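Home | Courses | Handouts | Reading list | Contact

Handout 6: Clearing a Shared Table

By now you have all read the chapter on dishwashing, or have agreed among yourselves to say so. This week we back up a step, to the point where the meal has ended in spirit but the table hasn't heard.

Our subject is the after-lunch table: people still sitting at it, food still on it, and everyone fairly sure that somebody else is about to get up. In the Revstead notes this is called the lull. It can last 23 minutes. In November, with the heating on, longer.

Key terms

Dead item: finished, and everyone at the table would agree.
Live item: still being eaten or drunk from.
Sleeper: looks dead, has an owner, and the owner will speak up the moment you touch it.

Bottles supply most of the sleepers. An empty one is easy. One with some water left in it is a legal question, and it gets worse when there are several and the labels don't match, as each person will remember the color of a cap that turns out to belong to no one.
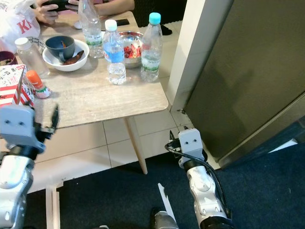 Rekasham Hall, Department of Household Studies, Table and Kitchen Section

Take the four clear bottles first. Two are empty, one with a white cap and one with no cap at all, and those can go without discussion. The other two, blue label and turquoise cap, hold water. Ask once, out loud, to the whole table. Silence counts as consent in this course, though I wouldn't try it at your in-laws'.

The small bottle with the orange cap, lying on its side, should be stood up before you decide anything about it.

Next, nested items. A cup set down in a bowl is a popular way of saying "I have cleared up." Look in the bowl. In our case there is a piece of food next to the cup, so the two have to be separated and the food dealt with before anything is stacked.

The steel bowl of red and orange food is full. Full bowls are leftovers and go in a lidded container (we use the Tronow ones, of which 3 still have lids). Do this before the wiping, please. Last year's group did it after and had to wipe twice.

Paper bags and printed boxes: open, check, then flatten. Phones are not tableware. Move the one lying flat only with permission, and the one in somebody's hands not at all.

For next time

Clear a table at home and write down your order of work, 2 pages at most. If you followed the Fakir method (largest object first), say where it went wrong.

Comments

"Is a maroon cup with food in it a cup or a bowl for the purposes of the assignment?"

"Reply: whatever it was bought as. Empty it either way."

"I asked once, out loud, and my roommate claimed all the bottles."

Department of Household Studies, Rekasham Hall | Copyright, all handouts | Contact the section office | Back to top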